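Everybody keeps telling me the fix for a messy table is a "drop zone." You give the mess a nice cloth and a name and then it's allowed. I have doubts.

Flevard will sell you a whole course on this. 24 lessons. Lesson one is to put down a cloth in a color you love. Fine, teal-blue it is.
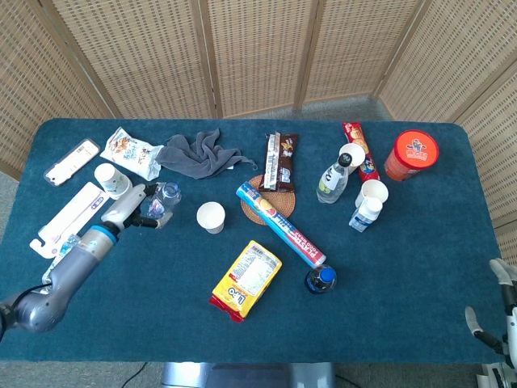 And a coaster. They're very big on the coaster, it's meant to "anchor" things. I have yet to see a coaster anchor a toothbrush package.

Also the rattan screen. A folding screen hides whatever is behind it. The stuff I need to deal with is in front of it – so what exactly am I paying for?

Santeri Lahtinen swears by the method and says he cleared 187 things in January. I asked where they went. Garage. 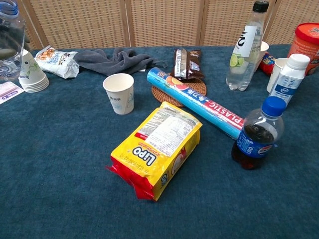

Hussam Nseir
Plastic wrap is kitchen. Lipo biscuits are pantry. Pepsi is fridge. I got that far without lesson two.

Paper cups are where I'd lose marks. The course says every item has one home. Mine have been in three cupboards and I found them every time.

Somebody will reply that I haven't given it a fair try. Maybe. I'll do one more week with the cloth, but the chocolate bar is not getting a labeled bin.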